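Counter Days: Our Kitchen Gallery

We moved into the flat above Zonora in February, and the counter was the first thing we unpacked onto and the last thing we ever got straight (if you can call it straight now!). Friends kept asking what we keep out and what we put away, so I've gathered it up for you, with a line or two each and probably a few more than I meant to write.

The chopping spot. We like the bamboo board out on the marble-patterned top all day long, with the groove around it for tomato juice, and the big dark mixing bowl, the toaster and the yellow bowl all close enough to grab while something is on the go. 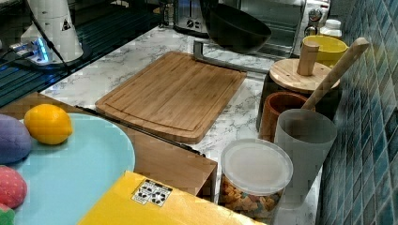 Teemu Manninen wrote to say that bamboo wants a little oil every month or so, and that he stands his on its side overnight so both faces can breathe. He's had the same one for 14 years, so I'm listening, Teemu, and the oil is on my list for Monday!

The spoon corner. Wooden spoons go in a tall cup at our house, handle up, next to the canister with the round wooden lid. I did try a drawer for 2 weeks and spent the whole time rummaging.

The round tub. Clear sides and a frosted lid, and it lives at the front of the counter where everyone can reach it.

More from the pantry shelves next time, once I've finished the labels.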